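What Is a Stock, Anyway?

By Rhydian Dafis
Feb 20, 2024

Have you ever heard a grown-up say "the market was up today" and wondered what on earth went up? An elevator? A balloon? It was prices! And once you know what those prices are for, the news gets a lot more interesting.

Let's start with a company. We'll call it Kutora, and it makes kites (really good ones, with long tails). Kutora wants to build a second workshop, but workshops cost a lot of money. One way to get that money is to cut the ownership of the company into lots of equal little pieces and sell some of them. Each piece is called a share. "Stock" is the word for shares in general.

If you buy one share of Kutora, you own a tiny bit of a kite company! You can't walk in and take a kite off the shelf, sadly. But you are a shareholder, and many shareholders get to vote on big questions, like who sits on the board that watches over the company.

Why do prices move?

Say a share of Kutora costs $45. Then the company brings out a kite that glows in the dark, and suddenly lots of people want to own a piece of Kutora. The people who already have shares say, "Hmm, I'll sell you mine, but I want $47." If a buyer says yes, the price is now $47. That's all a stock price is: the amount the last buyer and seller agreed on.

It works the other way, too. If the wind stops blowing all September and kites sit in their boxes, owners might get worried and sell for less. A person who paid $47 could end up with a share worth much less than that. It happens to careful people as well as careless ones, and no one can say for sure which way a price will go next.

What is a dividend?

Sometimes a company makes a profit and shares part of it with its owners. That payment is a dividend. Not every company pays one. Some would sooner spend the money on new machines or new ideas.
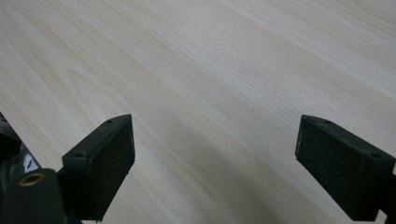

Lots of people don't pick just one company. Imagine you put all your money into Kutora and then everybody in the world switches to yo-yos. Ouch! So people often buy a fund, which is like a big basket holding small pieces of many companies. If one has a bad year, the others may have a better one.

Try it with pretend money! Pick a company you know, write down its price in a notebook, and look it up again every week. Draw a line graph and see how wiggly it gets. Mine looked like a mountain range.

Words to remember

Share: one small piece of a company
Shareholder: a person who owns shares
Dividend: profit paid out to shareholders
Fund: a basket of many investments

162 shares | 47 comments

Contact Flurnell Kids | © 2024 Flurnell | Back to top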